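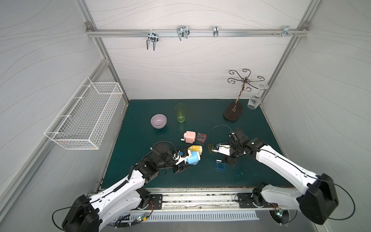 Monday, late

Wind 14 to 18 knots from the southwest at the start, backing through the afternoon. Flood tide until a little after two, then slack for longer than the tables gave. Full main, number two jib. I'm writing this before I look at the results sheet so the notes aren't bent by it.

Race one. Started at the committee boat end with everybody else and came out in the second row. The line was biased toward the pin by what I later worked out as five or six degrees. I had the numbers to see that before the gun and didn't run them. Lamisi called the time correctly down to the second. We were a length back when it went, all my doing, as I had luffed at eight seconds to stay clear of Pliver and never got the speed back. Tacked onto port at the first chance and found a clear lane. Compass on port settled at 180, give or take the usual wobble in the chop. Rounded the top mark ninth. Finished seventh.

Rig notes from race one: leeward shroud visibly slack upwind. Two turns on each side between races. Lamisi wanted three. We put on two, and she was right, as the next beat showed. The third turn went on before race three and the headstay sag came down to something I can live with. The jib lead went back one hole at the same time, so I can't separate the two changes. Should have done one and then the other.

Race two. Better start, third of the way up from the pin, bow out on Olov by half a length. Held starboard for six minutes, took the header, tacked, crossed ahead of Olov and behind Hiletti. First mark in fourth. Lost one on the run by sailing too low in the lulls. The boat needs to come up at least ten degrees when the pressure drops, and my habit is to wait for it to return. Lamisi said "up" four times on that leg. I moved the tiller on the third.

The protest. At the leeward mark in race two Lévesque had an inside overlap that their helm says was made before the zone and I say was not. Hailed, they hailed back, there was contact aft of our chainplate, a light scrape in the gelcoat the length of my hand. They flew a flag and so did we. Hélène Simard chaired the hearing, which ran from ten past five until nearly seven. She asked both of us to set out the little boats on the board at three lengths, two lengths and at the mark. My three-length position and my two-length position required us to be doing twice the speed of Lévesque. She pointed at it with her pencil and said nothing. Disqualified from race two. The finding of fact is fair. I would like it recorded somewhere, if only in this book, that I believed my version until I had to put it on the board.

For next time: have the crew call the overlap out loud at five lengths and again at four, and slow down if there is doubt. Giving room there would have cost one place. The hearing cost the whole race.

Race three. Wind up, gusts in the low twenties. Vang on hard upwind, traveler down, cunningham until the wrinkles went. Weight right aft on the run. The boat was as quick as I have had it since the new main. Tacked 18 degrees too wide out of one tack on the second beat because the tiller extension caught under my knee, no other mistakes I can find. Finished third, overlapped with second.

Equipment list, mostly for me:
Mainsheet cam, the lower jaw slips under load. Replace the spring.
Port jib sheet chafed at the block, cut back and swap ends.
Scrape at the chainplate, sand and fill before it takes water.
Bung on the aft tank weeps. Drained a cup and a half out of it after race three.
Compass light dead again.

Sail number 56 was missing its last digit on the starboard side by the time we came in, so that needs new adhesive figures too. The race office had us down as 5 for the first race and I had to go up and ask.

Weight. We were light for the third race and felt it upwind. Lamisi thinks a heavier third for windy days. I think we should hike harder first and see. We left that where it was.

Drove home with the boat on the trailer, left-hand light out, stopped once to retie the mast. Tide on Saturday is better for us, ebb all afternoon, and with any west in the wind there will be a short steep chop off the point. Start with the rig where it is now, three turns on, lead one hole back. Change nothing before the first beat. Ring Hélène about the entry form for the June series, and apologize to the Lévesque crew in person, which I did not manage in the parking lot.

Bed. Hands are raw, left worse than right.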